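From: Pramila Chaudhary
To: garment-handling list
Date: 2023-04-15
Subject: Re: [garments] does filtering the hand-held demos help at all?

Hello all, and sorry to be slow with this, I wanted the last of the evaluation runs in before I said anything silly.

I'm answering Vikas's question from earlier in the thread, and I've put in two views from the gripper cameras so that those of you on the Hetham side can see the sort of bedspread we're up against.

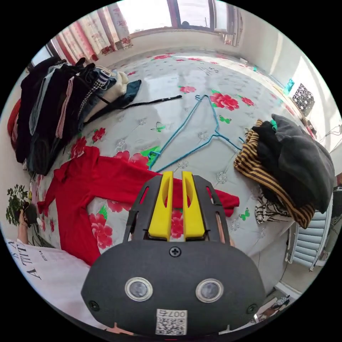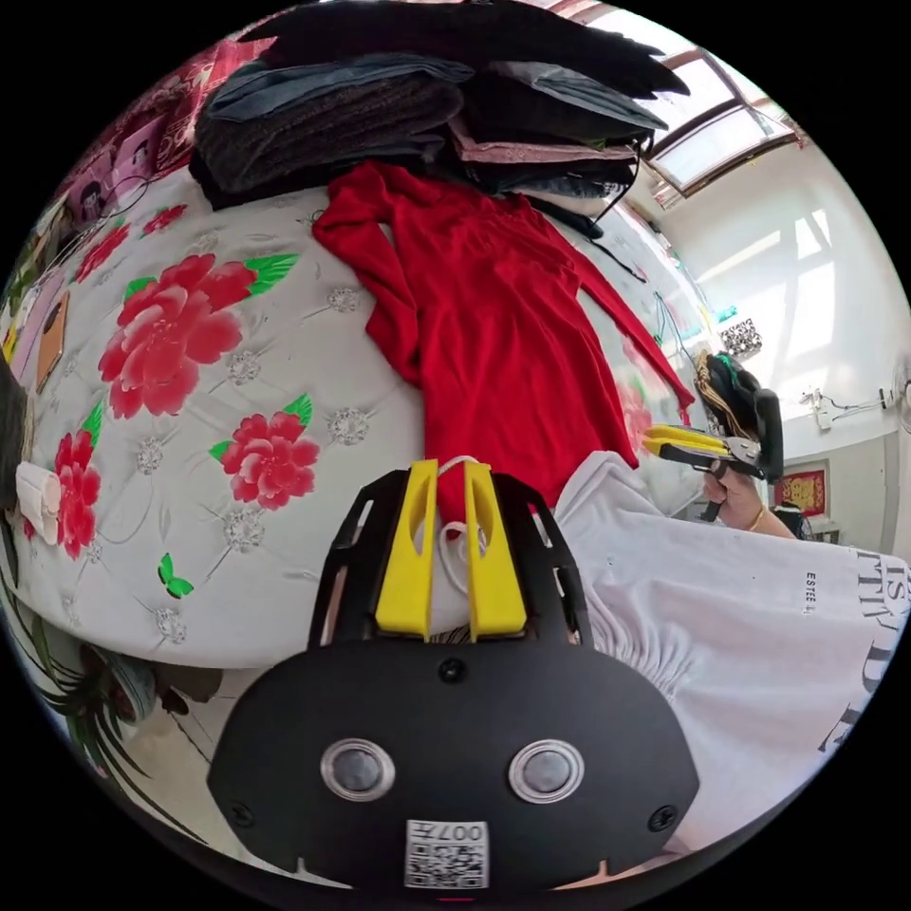

Red top on a flowered quilt, both of them.

Vikas Kushwaha wrote:
> I'm still not persuaded by the filtering step. If you throw away
> every demonstration where the tracking wobbles, don't you also throw
> away the hard grasps, the ones near a hem or a sleeve end? I'd expect
> the policy to look tidier and then fail on anything crumpled.
> Did you compare against the unfiltered set, same training budget?

We did, yes, and it's a very fair worry (I had it myself in January, and Nhi will remember me going on about it at lunch!). We started with 1,384 demonstrations and kept 1,124 after the filter, which drops a run only if the gripper's estimated path jumps further between two readings than a hand could move. Both sets were trained for the same number of steps. On flat sleeves there's really nothing between them, and I wouldn't want anyone quoting a gain there.

Where they do differ is the first pinch on patterned bedding. The unfiltered policy tends to close a little above the cloth and come away with nothing, and the filtered one does this much less often. Satish thinks the bad runs were teaching it a muddled idea of height, and I'm inclined to agree, though we haven't tested that properly.

As for hems, you were partly right. Of the runs we threw out, a fair few were hem grasps, and Sushil would like to put those back with the path smoothed. I'm less keen, as smoothing has bitten us before, but he's welcome to try and I'll gladly share the Nivemach scripts with anyone who'd like to join him.

Could somebody remind me where the crumpled test set lives now?

All the best,
Pramila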